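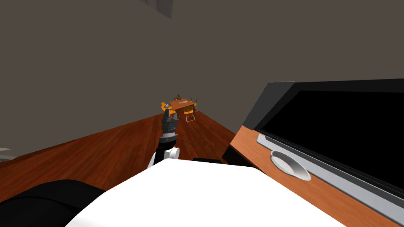
Setting up a tabletop task in the Rolldale simulation kit

Applies to: Rolldale kit with the Nurno room pack. The free tier is limited to 29 scenes and will run all the steps on this page.

Before you start, install the kit and download the room pack. The pack takes up 395 MB on disk. Graphics drivers should be current; older ones load the rooms but drop the wood textures.

1. Load the room
Open the scene browser, choose Cáceres and press Load. The robot spawns with its arm in the default forward pose. Leave the physics rate at its default for now.

2. Add the wrist views
In the Sensors tab, add one wrist camera per arm. Tick "Attach to palm" so that the view moves with the gripper. Set the near clipping distance before you save, as a high value will cut away the fingers.

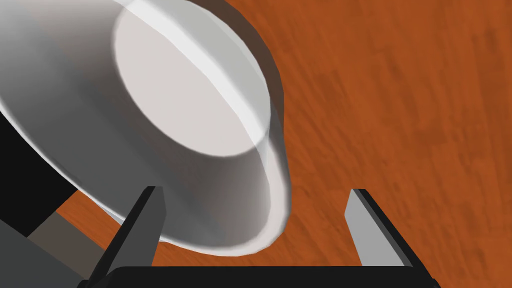 Set the finger opening next. The slider runs from 0 to 100, where 100 is fully open. For crockery, start fully open and approach slowly. Contact settings are stored per object, so a change made to one bowl does not carry over to the others.

3. Check the open pose
Send the command "open" to each arm and compare the wrist views. Both fingers should be visible, with a clear gap between them.
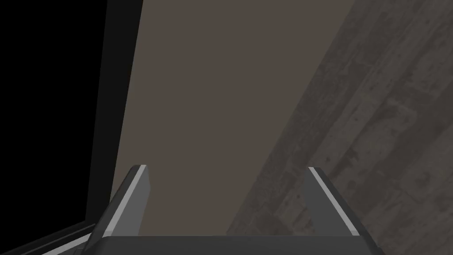
Wrist view, gripper open, nothing held.

If a finger is missing from the view, the camera is attached to the forearm. Remove it and repeat step 2. Restarting the kit will not fix this.

4. Check for stray geometry
Move the arm slowly through its working range and watch the edges of the wrist view. Objects close to the path should be added to the collision list by hand. The Pindine planner ignores anything left off the list.

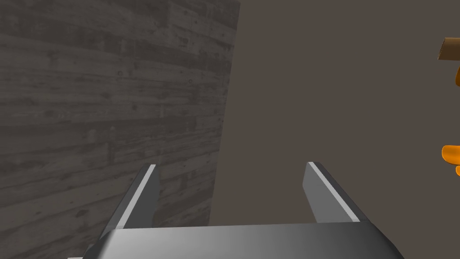 Open gripper near a wood-grain panel, with orange objects at the right edge of the view.

5. Record a run
Press Record, carry out the task and press Stop. Each recording can hold up to 2 camera streams on the free tier. Files are written to the project folder under the scene name. Rename them before the next run, or they will be overwritten.

Known issue: the preview window may show the previous room after a reload. Close and reopen the tab.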